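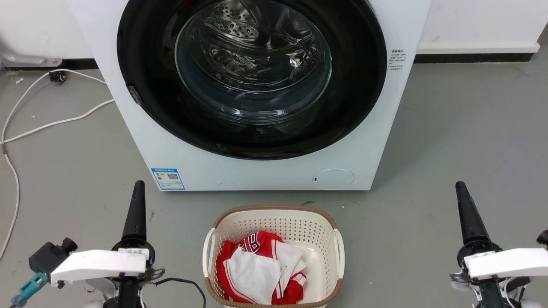 Priya Pennington

Is it worth learning to dye fabric at home if I only have a washing machine and no big pots?

Hi everyone! I have fallen hard for home dyeing over the winter and I need somebody to slow me down or cheer me on. It began with one sad pillowcase in November and now I look at every pale thing in the closet and wonder what it would look like in rust or moss green.

What I have right now: a flat bedsheet (all cotton, washed a hundred times and very soft), a linen tablecloth with a gravy mark near one corner, two canvas aprons, and a cardigan that says it is a cotton and acrylic mix. I'd like the sheet and the tablecloth to come out the same color, a kind of brick red, so I can cut them up together for curtains. My kitchen is tiny and the largest pot I own is for pasta, so the stovetop is out.

I picked up a box of Curkell powder because the color card was so pretty. The leaflet says to add salt but it's vague about how much, and it says nothing at all about mixed fibers. So:
- do I wash everything first, even if it's clean?
- will the cardigan take any color?
- how do I keep the machine from turning my husband's shirts pink afterward?

Any tips welcome, and if you have curtains you dyed yourself please tell me how they've held up in the sun!

Posted 2021-01-29

mossandmadder

Welcome to the best hobby in the world! Yes, it's worth it, and a front loader does a lovely job on big pieces like sheets. You get a much more even color than you would by squashing a sheet into a pot and poking it with a spoon.

Wash everything first, always. Clean isn't the same as bare. Fabric softener leaves a coating, and so does spray starch, and you won't see either one until the dye skips over it and leaves a pale blotch right in the middle. Use a plain detergent, hot if the cloth can stand it, and don't dry it afterward. Damp fabric takes color more evenly.

Now weigh it. This is the step people skip and then they wonder why their red came out salmon. Weigh the cloth dry, before that first wash, and compare it with what the box says it will cover. A bedsheet is heavier than you'd think! Mine was over 1,000 grams with the pillowcases, and I needed a second box. If you go over the amount you'll still get color, just a softer version of it, and that can be gorgeous if you weren't set on brick.

Salt: go by the dye maker's instructions, since brands differ and some come with it already mixed in. I haven't used Curkell so I won't guess. There should be a contact address on the box and they may well answer you.

The sheet and the tablecloth won't match exactly. Linen and cotton drink up dye at different speeds, and your linen will probably look a little cooler and flatter. Put them in the same load so they at least share a bath. For curtains I'd call the difference a feature and alternate the panels - it looks wonderful with the light coming through.

The gravy mark will show, sorry. Grease resists dye. Work some dish soap into it and leave it for 30 minutes before the prewash, then check it in daylight. If it's still there, plan your cutting around it.

For the shirts, run an empty hot cycle with detergent when you're done, wipe the rubber seal all the way around (lift the fold, that's where the color hides), then do a load of old dark towels. After that I go back to whites without worrying.

Semberg_11

acrylic wont dye with that stuff. cotton part will so you get a heathered look. might be nice might be awful

tallulah knits

I did curtains this way! Ours face south and after two summers the folds have faded along the front edges, so line them if you can. I bought cheap white lining and it made them hang better too.

About the cardigan, I'd cut a bit from the inside seam and try it in a jam jar with a pinch of dye and hot tap water before you commit. Also take the buttons off. I dyed a cardigan in navy and the buttons came out a funny swampy gray, and I ended up replacing all 7 of them.

Do the aprons last, in their own load. Canvas is stiff and holds creases in the drum, and the creases come out as lines. Please come back and show us the brick red!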